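Part 3: Setting up your first remote guest recording

By now you should have a show name, a rough idea of who you're talking to, and a Hudari account with your cover art loaded. If you skipped Part 2, go back and do the cover art at least. The upload page will nag you about it every single time you log in, and it gets old fast.

I've recorded 177 episodes of my leadership show this way, nearly all of them with guests in other cities, and I still use this same list. Damian Holzer, my editor, added the cautions. You'll be able to tell which ones came from episodes he had to rescue!

Before you start

You need a USB microphone, wired headphones, a laptop with its charger, and a quiet place to sit. I use Tasaseo for the call and the recording (it saves each voice on its own track), but the steps are close to the same in most browser recorders.

Note: Bluetooth headphones will work right up until they switch your mic without asking. Use wired.

Setting up the room and the mic

1. Pick your spot. Small rooms with soft stuff in them sound best, so a bedroom or a closet full of coats beats a big open living area. Clap once and listen. If you hear a ring after the clap, hang a blanket or move.

2. Turn off anything that hums. Fans, air conditioning, the fridge if you can hear it from your chair (and put a note on your car keys so you remember to turn it back on, please).

3. Plug the mic straight into the laptop. Hubs are where my crackles always came from.

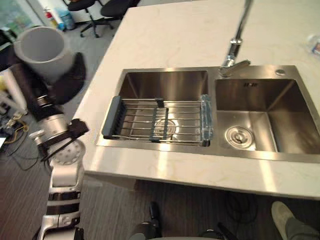
4. Set the mic a hand's width from your mouth and a little off to one side, so you're talking past it. You want the P sounds to miss it.

5. Open Tasaseo, click Studio, then Devices. Choose your USB mic from the list by name. Don't leave it on Default, even if Default is showing the right thing today.

6. Talk the way you'll talk on the show, big laugh included, and bring up the gain until the meter bounces in the green and only touches yellow when you get excited.

Caution: Red means the sound is clipped, and Damian can't fix clipped. Leave yourself more space than you think you need.

Inviting your guest

7. Make a new session and name it with the episode number first, then the guest's last name. I have an old folder with 20 files called "interview" in it and I'm never opening that folder again.

8. Copy the guest link and send it the day before with a short message. Mine says to use a laptop, plug in headphones, close other tabs, and show up ten minutes early. Coaches and consultants are on calls all day long and will assume they already know how this goes, so keep it friendly but do send it.

9. Add 3 questions you definitely plan to ask. Kyu-ri Ok, who coaches new managers and came on twice, told me the first time she'd prepared for a totally different conversation, and that was on me. Don't send the whole list or you'll get read-aloud answers.

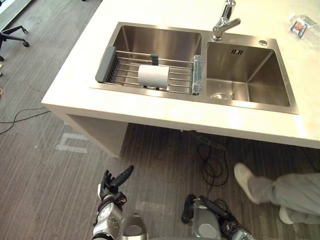 10. When your guest joins, check their device menu with them before you chat about anything else. Ask them to tap their mic gently. If you don't hear a loud tap, they're on the laptop's built-in one.

11. Have both of you sit silent for ten seconds while recording. This gives your editor a clean bit of room noise to work from.

12. Say the guest's name out loud and ask if you've got it right. I practiced "Dong-geon Seol" all morning before he came on to talk about mentoring, and I was still so glad I asked.

Caution: Look for the red dot and the running clock on BOTH sides before you do your intro. If the guest's clock isn't moving, their track isn't saving, even though you can hear them perfectly well.

After you stop

13. Press Stop, and then keep the guest there. Each track is still uploading from their computer. Closing the tab early can cost you the last few minutes, and the last few minutes are usually the good ones.

14. Wait for both bars to say Complete, thank them properly, and tell them when you expect the episode to come out.

15. Download the separate tracks (not the combined file) and copy them somewhere besides your laptop before you do any trimming.

Part 4 covers editing, intro music and writing show notes.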